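In defence of the pretend kitchen

I have been meaning to write this since 23 February 2022, when Latifa Mahrous put her soldering iron down in the middle of an argument and told me I was a snob. She was right, and I have had enough time to get used to the idea.

We share a workshop, or more exactly a long cold room at the back of the Stasiv building, with 3 other people who come and go and a kettle that belongs to Liviu Pascu. For most of that winter our bench was given over to Plultlow, which is our name for a small wheeled robot with an arm that we would like, one day, to be able to send into a kitchen and trust with a plate. It had cost us 230 pounds in motors alone by then (the second set, I should say; I don't like to talk about the first) and I was very keen to get it rolling over real lino and bumping into real skirting boards.

Latifa was keen to do nothing of the kind. She wanted us to spend the month in simulation, with the rooms drawn by the computer and the robot drawn by the computer too, and she had already talked Liviu round. I thought this was a way of not building anything. I grew up with a father who mended wirelesses, and in our house you learned a thing by getting your fingers burnt on it, so the notion of two grown people sitting in their coats and steering a make-believe machine round a make-believe room struck me as a bit sad, if I'm truthful.

I have come round, though, and I'd like to set out why, for the sake of anyone who has a half-finished robot on the bench and a friend who keeps telling them to leave it there. The rooms we worked in that month were odd little places, furnished in a way no person would choose, and I grew very fond of them. 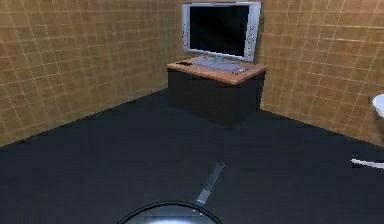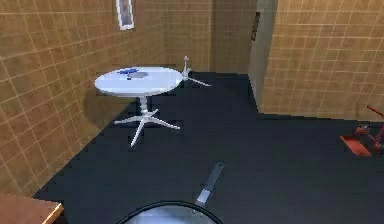
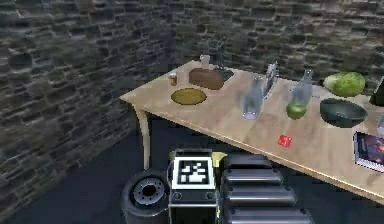
Simulated rooms, all three, with the robot itself in the last one.

What a drawn room is good for

The first thing to be said for a room like that is that you can be wrong in it all evening. Take the table against the stone walls. There is glass on it, and a bowl, and a small red cube near the front, and if I had let a real arm loose among that lot on a real table I should have been sweeping up until midnight. In the simulator I could drive the arm into a bottle, groan, put the whole room back as it was and go again. I must have done that more times than I'd care to admit, and each time I understood a little better how far the arm wants to reach before it starts its turn.

The second thing is the strangeness, which I used to hold against it. A frying pan in the foreground of a tiled room with a television in the corner is not a sight I have met in any house I've visited. But I have been in plenty of houses where things were where they shouldn't be, my own among them, and a robot that can only manage a tidy kitchen will be no use to anybody I know. I would sooner ours got its first muddle from a computer than from my sister's flat.

And then there is the matter of company, which sounds soft but has counted for more than the rest. A real robot on a cold bench is a job for one pair of hands, with everyone else standing behind and breathing on your neck. The drawn one could be passed about. Liviu took a turn, then Latifa, then Sherif Fahmy, who had only come in to borrow a clamp and stayed until we locked up. He was much better at it than I was!

What it can't do

I don't want to swing too far the other way, as converts do. Abdelkrim Ait Ali, who runs the metal shop at Prunix and has been kinder to us with offcuts than we deserve, thinks we have all gone a bit daft, and he has a point that I can't quite answer. A drawn floor never has grit on it. A drawn wheel doesn't work loose on its shaft, and ours did, within minutes of its first trip over the workshop concrete, and no amount of practice in a tiled room had prepared us for the noise it made.

There is also a danger that you get comfortable. It is so much warmer, in every sense, to sit and improve the pretend robot than to go back to the one with the stripped screw. By the end of February I was the one who had to be dragged off the simulator, and Latifa, who had started all this, was the one doing the dragging.

So I suppose my advice, for what it is worth, is to do the pretending early and do it in earnest, with somebody beside you who will tell you when to stop. Keep the bench clear enough that you can go back to it. And if you share a room with other people, let them have a go as well, even the ones who only came for a clamp.

Plultlow is in pieces again as I write, with the arm off and a new bearing on order. Latifa wants to try a different gripper, and I have asked whether we might drive it round the stone room for a few evenings first.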